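Chapter 5
Fabric: How Cloth Folds, Drapes and Wrinkles

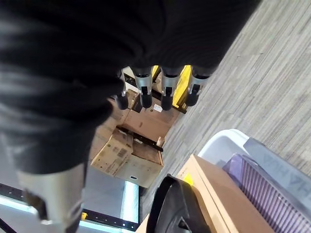
Figure 5.1 Black fabric in loose wrinkles above a gray floor.

Pick up the nearest piece of cloth – a sleeve, a curtain, the corner of a bedsheet – and let it hang from two fingers. Watch where it bends. Now let go and pick it up again in the same spot. The folds will come out a little different, and yet you would never mistake them for the folds in a sheet of paper or a piece of leather. Every cloth has its own way of falling, and by the end of this chapter you will be able to look at a pile of laundry and read a surprising amount of physics in it!

In Chapter 4 we followed fibers as they were twisted into yarn. We now ask what happens when hundreds of yarns are crossed over one another and made into a sheet. A woven cloth has two sets of yarns. The warp runs the length of the loom, and the weft goes back and forth across it. Pull along either set and the cloth hardly gives. Pull along the diagonal, called the bias, and it stretches easily, as the little squares between the yarns lean over into diamonds. Dressmakers have used this for a very long time, and a skirt cut on the bias clings and swings in a way that a straight-cut skirt never will.

Two properties do most of the work in this chapter. The first is weight, usually given in grams per square meter. The second is bending stiffness, or how hard a cloth fights back when you try to curve it. A heavy, limp cloth falls in deep, narrow folds. A light, stiff one stands away from the body in wide, shallow ones. Most of the cloth you own sits somewhere in between, and that middle ground is where things get interesting.

A Story from the Mill

Remedios Lozano spent 33 years as a finisher at the Olmedo mill, where she judged cloth by dropping it over the back of her hand. When the mill bought its first drape tester, the staff ran 604 samples through it and compared the results with her notebook. She and the machine agreed on 553 of them. The rest were mostly brushed cottons, and we will come back to those in Section 5.4, for they taught the mill something new about friction between yarns.

What You Will Learn

How warp, weft and bias affect stretch
How to measure drape with a paper ring and a dinner plate
Why wrinkles form at elbows and knees, and why some stay
What steam does to a crease in wool

Before You Start

Find three scraps of cloth, each big enough to cover a saucer. Old T-shirts, dish towels and pillowcases all work well. Keep them with your notebook – you will need the same scraps for every activity in the chapter.

5.1 Crossing Yarns

The simplest weave of all is the plain weave, in which each weft yarn passes over one warp yarn and under the next.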